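Cahier d'atelier - humanoïde Zekora, cellule salon
10/12/2023

Incident sur la tâche « ramasser le tissu devant le canapé ». Arrêt de protection du bras droit au cycle 1 964, en pleine descente. Pas de casse, personne dans la zone. Le robot s'est figé penché en avant, dans l'attitude de quelqu'un qui a perdu une lentille de contact.

Message du superviseur Plekano : « écart de couple poignet D ». Ce libellé couvre à peu près tout, de la collision franche à la mauvaise humeur. J'ai donc repris les journaux.

Constat : le couple monte progressivement sur 18 échantillons puis dépasse le seuil. Un choc donnerait un front raide. Une montée douce, c'est quelque chose qui tire. Premier suspect, le câble du poignet droit, qui fait une boucle à l'extérieur du bras. Bras replié, aucun souci. Bras tendu vers le sol avec rotation du poignet, la boucle se tend et le contrôleur voit un effort qu'il n'a pas commandé.

Essai hors tension, bras guidé à la main : point dur retrouvé à chaque fois, toujours au même angle. Collier desserré, boucle rallongée de 2 cm, plus de point dur. Deux centimètres. J'avais passé la matinée à soupçonner le réducteur et déjà rédigé dans ma tête un courrier assez sec à Wurnodik. Il restera dans ma tête.

Deuxième point, plus gênant. Après l'arrêt, la reprise automatique a voulu ramener les deux mains en position haute sans vérifier si un doigt était pris dans le tissu. Il ne l'était pas. Avec un doigt accroché, on tirait sur la main, et peut-être sur l'équilibre de toute la machine. La consigne de July (pardon, de juillet, je recopie le nom du fichier) disait pourtant : reprise manuelle en posture basse. Elle a sauté à la mise à jour du script Heywood. Remise en place, et cette fois dans le fichier que le robot lit.
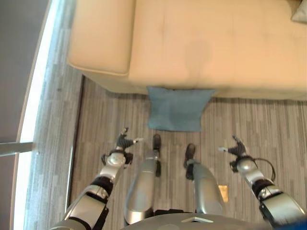
Reste la question du seuil. On m'a suggéré de le relever pour « avoir la paix ». Non. Il a fait son travail, et il est bien le seul ce matin-là. On garde la valeur actuelle et on surveille le poignet gauche, monté avec les mêmes colliers par la même personne, à savoir moi.

À faire :
- repère de peinture sur la gaine, côté droit, pour voir si elle glisse
- même contrôle de longueur à gauche, bras tendu vers le sol
- test de reprise avec tissu accroché exprès, robot sous portique
- prochain contrôle des câbles à 3 000 cycles

Cellule en vitesse réduite jusqu'au test sous portique. Merci de ne pas toucher au sélecteur, même si c'est lent. Je sais que c'est lent.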